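26 November 2022

The hard water post from last year still gets more mail than anything else I have written, and most of it asks how I deal with the floor. So these are my notes on cleaning stone and stone-look floors in a hard water area, after one more year of getting some of it wrong.

Our supply at Kotville is hard enough to fur a kettle in a fortnight. Water that leaves scale in a kettle leaves scale on a floor too, only in a thinner layer. A mopped floor dries by evaporation, and whatever was dissolved in the water stays behind. On a pale tile you may not see it for months. On a dark one you see it the same evening, as a grey bloom that follows the strokes of the mop.
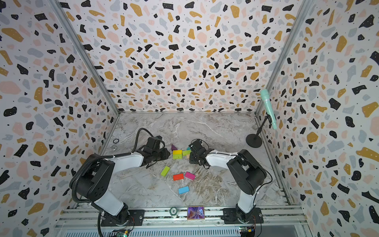
## What the floor is made of

This has to be settled first. Marble and limestone are calcium carbonate, the same stuff as the scale. Anything acidic enough to dissolve the scale will also dissolve the surface it is sitting on. Vinegar, lemon juice and most bathroom descalers are therefore out. The dull patch they leave is called an etch mark, and it can't be washed off. It has to be polished out.

Porcelain tile with a printed marble pattern is a different matter. It tolerates mild acid well, although the cement grout between the tiles doesn't. Vinyl tolerates it too, but dislikes heat and abrasive pads. Terrazzo depends on the binder: the chips are often marble, and older floors use cement as well, so I treat all of it as marble.

If you don't know which you have, put one drop of vinegar on an offcut, or on a bit of floor under the washing machine. Fizzing within a few seconds means carbonate. Rinse at once.

## Method

Dry work comes before wet work. Grit is what scratches a polished floor, and a mop moves grit about very efficiently. I use a soft broom and then a vacuum with the brush head, with the beater bar switched off.
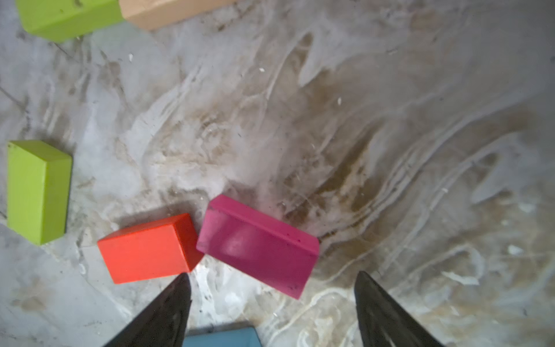

For the wash itself I now use two buckets, one for the cleaner and one for rinsing the mop. The cleaner is a pH-neutral stone soap, 25 ml to five litres. Doubling the dose gives a floor that looks clean until it dries and then shows every footprint. I did this for most of a winter before reading the label properly.

The water in the rinse bucket matters more than the soap. I tried three sources:

- Straight from the tap: bloom visible after 4 washes.
- From the softener: no bloom, but a slight smear on the darkest tiles. Softened water still carries dissolved solids, which are sodium salts instead of calcium ones. They wipe off with a dry cloth.
- From the water butt, through a coffee filter: no bloom and no smear. It smelt of leaves and I stopped.

I settled on softened water, a well-wrung flat mop, and a dry microfibre pass straight afterwards. The dry pass does most of the good. If the water is picked up before it evaporates, very little of what was in it gets left behind.

Joonas Rissanen wrote to say that he skips the softener altogether and relies on the dry pass alone, on a limestone hall floor in Tallutport. He has done it for 3 years with no bloom. His water may well be softer than mine; he hasn't had it tested.
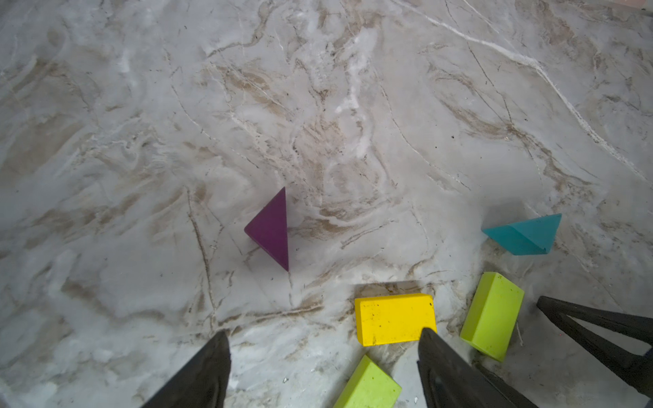 Existing scale on real marble is the awkward case. Acid is ruled out, so the work has to be mechanical. A plastic scraper held nearly flat will lift thick deposits around taps and radiator feet. For thin bloom I have used a white nylon pad with plenty of stone soap, in small areas, and checked the shine from a low angle after each one. Anything coarser than the white pad leaves a haze. Deep or widespread scale is a job for someone with a polishing machine and diamond pads. Rautiainen quoted me by the square metre, with a minimum charge that made our small landing poor value, so the landing has stayed as it is.

On sealers: an impregnating sealer slows down staining from oil and wine. It does nothing for etching and very little for scale, as both happen at the surface. Two readers had been told otherwise by a shop. Reseal when a drop of water darkens the stone after ten minutes, and leave it alone until then.

I still have to test the Zumodby mop heads against the cheap ones. They have been through the wash twice so far and the stitching on one corner has started to lift.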